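About us

Hello, and welcome to Listwood! I'm Petrică Oprea, and if you ring the office there's a fair chance it's me who picks up. We started out in a rented unit in Daltcombe, building test kits for people who run robot arms and are fed up with making their own fixtures every time they want to try something new.

We still do that, only now we've got a proper workshop (and a kettle that works).

What we make

Our main product is the Skernstead kit. You get a blue block with shaped holes in the top, a black holder, and a set of red parts for your gripper to pick up and place. It sounds like a toy, I know -- but getting a two-pronged part into its hole is a really good way to find out what your arm and your software can do. Colleges like it for teaching, and a few small factories use it before they buy a bigger system.

The kit at work:

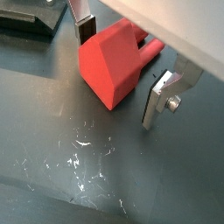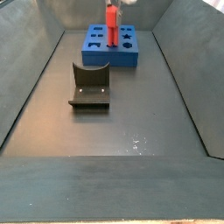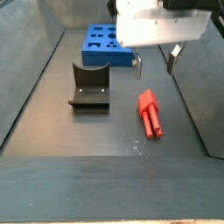
How it works if you order

The basic kit is £389 and goes out by post. If you'd like us to come and set it up with you, that's the Prasertsri service (named after the street where our first customer had their lab!) and it costs £1097 for the day, kit included. We bring the parts, help you mount your gripper and stay until your team is happy running things on their own.

Spare red parts are £30 a set. People do drop them, tread on them and post them behind cupboards, so we always keep plenty in.

Who buys from us

We've sent out 127 kits so far, mostly to schools and colleges, with a growing pile going to small firms. I love hearing what people get up to with them, so do send me a note or a video when yours is up and running.

Come and see us

The workshop is open for visits on weekdays by appointment. Drop us a line through the contact page, tell us which arm you've got, and we'll have the kit out on the bench for you to try.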